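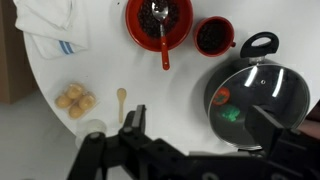 Right, the one-table kitchen. I've been asked three times this month what I make of it, so a thread. Short version: I don't buy it, or not most of it.

The claim, as Fiseo puts it in their guide: everything a small household cooks with should fit on one round table. If it doesn't fit, it goes. They call the process "tabling". I'd like a word with whoever came up with that.

First problem. Fitting on a table tells you how big your table is. Mine's round and white and I can get a pot, a bowl, a cup, a jug and a towel on it without trying. Have I learned which of them I need? No.

Second problem, the round bit. Molis sell a "tabling" top (of course they do) and the blurb says a round shape "lets the eye travel". My eye can travel all it likes. A pan with a long handle still wants a straight edge to sit along, and on a round top it takes up far more room than it should.

Cost, for anyone tempted: £192 for the Molis top, legs extra. The second-hand place on Schouten Street had a plain round one for a lot less and I can't see what the extra money gets you.

The guide also says to lay it all out before you decide about anything, so I did.

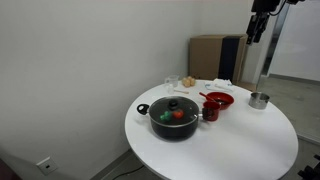 Everything out. Brown eggs at the back, toy tomato under the pot lid.

What the layout does show you is where things bunch up. Pot, cup and bowl all end up shoulder to shoulder at one side, and the rest just drifts to wherever there's a gap. I'll give Fiseo that much. You don't notice it in a cupboard.

Glass lids: keep. No argument from me there. You can see what's in the pot without lifting anything. The guide says lids are "clutter by nature" and that a plate will do the job. Try looking through a plate.

Matching colours. Page after page on this. Red cup, red bowl, red spoon handle, and supposedly your brain files them as one item so the table feels calmer. Maybe? They look nice together. They take up the same space they would in three different colours.

Someone on the Skusness forum tells me I'm missing the point and it's about how the kitchen "feels". Fair enough, but then don't print a figure. The guide says you'll save 200 hours a year. Doing what? Looking for spoons? I've never come close to that and I am not a tidy person.
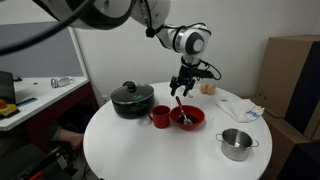
The small steel pot is the one I went back and forth on. By their rules it's a duplicate: you've got a pot, it's a pot, out it goes. But I'm not getting the big black one down to warm a bit of milk. Two sizes of pot isn't hoarding.

Same with the towel. "Textiles live elsewhere." Do they? I want it folded near the edge where I can grab it, and that's where it's staying.

Going by the book I should have got rid of 5 things by the end. I got as far as a stick I couldn't think of a use for, and then kept that as well in case I did.

Somebody's bound to ask about coffee. A bowl of beans out on the table with a spoon in it looks lovely and the guide is very keen. I'd put them in something with a lid. They go stale sitting in the open and that's not a matter of taste.

Would I tell a friend to try it? The laying out, yes, once, on a wet Sunday. Borrow any table. Skip the purchase, skip the rules about lids, and ignore the hours.

If you've done the full version and stuck with it past October, I'd like to hear how it went, especially where the frying pan ended up. Replies are open. Please don't send me the Molis discount code, I've had it around six times.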